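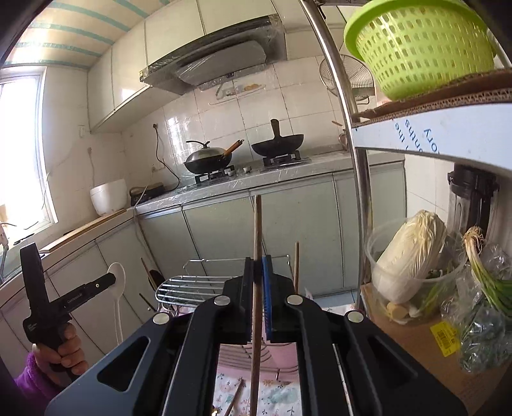 From: Tamer Najjar
To: gripper-users list
Date: May 2, 2020
Subject: Re: Jaw pads for thin round objects (was: Undum vs. Jivard)

On the pads thread, Wei wrote:

> We are trying to settle on one hand-held gripper for the kitchen
> tasks and I would like to hear from people who have used both the
> Undum and the Jivard. Our demos are mostly cutlery, bottles and
> produce. The bottles are fine with either one. The trouble is
> anything long and thin. With the stock Jivard pads a chopstick or a
> skewer rolls between the jaws as soon as the far end touches
> something, and then the wrist camera sees the stick at a new angle
> and the operator starts correcting by hand.
>
> Three questions.
>
> 1. Is this the pads or the linkage? I can feel play in the jaws if I
> wiggle them with my fingers.
>
> 2. Has anyone run the Undum with the camera moved back? The jaws fill
> the bottom of the picture on ours and I don't know if that is normal.
>
> 3. Does the Trekis logger keep up with two grippers at once, or do
> you need a second box?
>
> Wei

Wei,

I have had both for long enough to answer the first two. The third I can only answer in part.

On pads. I think it is mostly the pads. I did a side by side with wooden chopsticks and a wire dish rack, picking a stick up near the middle, standing it upright, and lowering it between the rods. The rack is a good test because the gaps are narrow and the rods push back when you miss. Chrome is also hard on the camera, so you get two problems for the price of one.

The smooth stock pads let the stick turn when the lower end hit a rod. The textured blue ones held it better on both tools. I swapped pads between the Undum and the Jivard to be sure, and the behavior followed the pads. If you only change one thing, change those. Clean them with alcohol and let them dry before you judge them. Cooking oil gets into the texture and you will think you have a bad batch.

I ran 20 tries per combination, same operator, same sticks:

Jivard, stock pads: 9 in the rack without a regrip
Jivard, textured pads: 16
Undum, stock pads: 11
Undum, textured pads: 17

That is a small sample and I would not read anything into the difference between 16 and 17. The difference between pads is large enough that I believe it.

On the linkage. There is some play in both. Check the pivot screws first. Mine had worked loose on the Jivard and I had been blaming the design for weeks. Snug them up, then open and close the jaws a few times and check again. If you overtighten, the jaws get slow to open and the operator's hand gets tired, and tired operators do strange things near the end of a session. I use the weak thread locker, never the strong one. One drop.

If there is still play after that, look at whether the two jaws stay parallel all the way closed. On a thick object you won't notice. On a chopstick a small angle means the stick is being held at one edge of the pad, and it will pivot there no matter what the pad is made of. I shim the pad with a layer of tape at the back. It is ugly but it has held up.

On the camera. Yes, the jaws in the bottom center of the picture are normal for this kind of mount. I tried moving the camera back with a printed spacer. You do see more of the room, but the stick gets thin enough in the image that the tracker loses it against light backgrounds. White tile was the worst, the dish rack second. I went back to the standard position and have left it there.

What helped more was fixing the exposure. With auto exposure on, any time the tool swings toward a window the whole image drops and the black jaws turn into one dark shape. I set exposure by pointing at the work area and lock it there. The window then blows out, but nothing we care about is over by the window. I would do this before you spend any time on spacers.

Plastic film is another one to watch for if you are working in real kitchens. People cover their counters and hoods with it, and the highlights on it move when the camera moves. Our pose tracking would pick them up as features and drift. I don't ask people to remove it. I mask the worst areas afterward, and I throw out runs where the drift is over 3 cm at the end compared with the start. That is a loose limit, and I would go tighter if we had more data to spare.

Patterned cloth is the opposite, it is very good for tracking. We put one under the rack now. Plain white or plain gray under the rack gave us worse results every time.

On two grippers at once. We do run a pair, one in each hand. Things to know:

The second tool will be in view of the first a lot of the time. If you are training on the images, decide early whether you want that, and be consistent. We leave it in.

Give each hand its own job. For the dish rack, one hand carries and the other stays back unless it is needed. When both go for the rack at once the tools bump, and a bump shows up in the tracking as a jump that takes a while to settle.

Label the tools left and right, on the tool and in the log. I have a folder of runs where they are swapped and I still have not sorted it out.

As for the Trekis logger, it kept up with two tools for us on short runs. On longer ones I saw dropped frames on the second channel. The buffer was set at 1000 and I raised it to 2000, and the drops went away on our box. I don't know if that is the right fix or if it only moves the problem further out. If somebody here has run it for a full session with both channels I would like to hear what settings you used. We do not have a second box, so I can't tell you whether it is worth buying.

One more thing about long thin objects. Where the operator grabs matters as much as the hardware. Near the middle is best for standing a chopstick up, but people naturally grab near the top, the way they would with fingers. Then the lower end swings and they chase it. I now tell new operators to take it at the middle and to close fully before lifting. The first few runs by a new person go in a separate folder and are not used.

Spoons with a flat handle are much easier and you should not use them to compare pads. Ladles are hard for a different reason, the weight is all at one end. I have not found a pad that fixes that with parallel jaws, you have to grab closer to the bowl.

My choice between the two, if you have to buy now: the Undum for comfort, and the Jivard if you expect to take it apart a lot. The Jivard comes apart with one driver. The Undum needs two, and one of the screws is behind the camera mount, so you lose your calibration every time you go in. For the dish rack task with the textured pads I could live with either.

I can post the spacer file and the tape shim measurements if anyone wants them. The spacer is for the older mount. I have not checked it against the one that shipped in September.

Tamer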